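Kaltent After-School Robotics Club
Progress report to the Gravura Fund, covering September through January

Dear friends at Gravura,

We are very glad to be sending you this midyear report, and a little sorry that it comes to you later than we promised. The winter break swallowed more of our calendar than we had planned for, and then the heating went out in our wing and we lost another week. Even so, the students have a good deal to show for the fall.

Your grant of $2,365 has mostly gone where we said it would. The largest share paid for the secondhand arm from Van Loon, which the students promptly named Grurkent (we have stopped asking why). We also bought a wrist camera, two sets of spare fingers and a box of cables, and we have put $500 aside for travel to the regional meet in the spring.

The club has 8 regular members this year, most of them new to programming. We began with the arm unplugged - moving it by hand, talking about joints and reach, sketching on the whiteboard - and I am so pleased we took that time, even though a few of the students were itching to press the start button. By November they were driving it themselves with the hand controller, and by December they had begun recording their own practice runs so they could go back over them together.

Our main project since then has been picking up and setting down everyday things on a soft surface. It sounds simple, and it has kept everyone busy for weeks! Cloth shifts and wrinkles, shiny things catch the light, and dark flat things are hard to judge for depth. 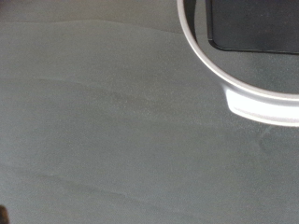

The students have been learning to read the wrist view closely before they move, and to come down slowly when the edge of something round is only partly in sight. They keep a shared notebook of what went well and what went badly, and the entries have grown from one grumpy line to whole paragraphs with sketches.

Between now and the end of the school year we plan to finish 5 short tasks for the meet, write up the notebook so next year's group can use it, and hold an open evening for families. We would dearly love to have someone from Gravura join us for that, and will send the details as soon as the room is booked.

With warm thanks from all of us,
The club advisor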